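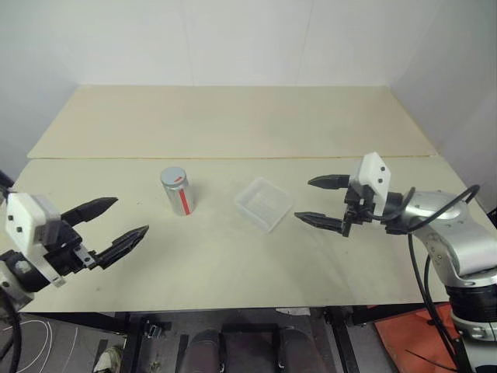
Guver folding table, the 49 inch one. Had it since November so time for a proper review.

Paid 65 for it, used to be more I think. Bought it for the spare room, mostly bill paying, jigsaw puzzles, potting seeds when it's too cold in the garage. Came in one box, heavy. Instructions are one sheet, both sides, tiny print. Took me an evening. Two of the bolts were the wrong length and I had to dig in my own jar.

Good stuff first. Doesn't wobble. My old Wiveck wobbled if you breathed on it. Legs lock with a real click, and the feet screw in and out so you can level it on carpet. Folded up it goes behind the door, just.

Not so good. The finish marks if you look at it wrong. Coffee ring from the first week is still there, tried dish soap, tried baking soda, its lighter but still there. Edges are kind of sharp too, I went over mine with sandpaper. And the carry handle is a joke, came off on the second trip down the stairs.

Customer service answered in a day and sent a new handle plus the right bolts, so credit for that. Looked at the Zekton before buying, nicer top but no leveling feet and shipping was crazy.

Four stars. Would be five with a better finsh. Get a cheap mat for it.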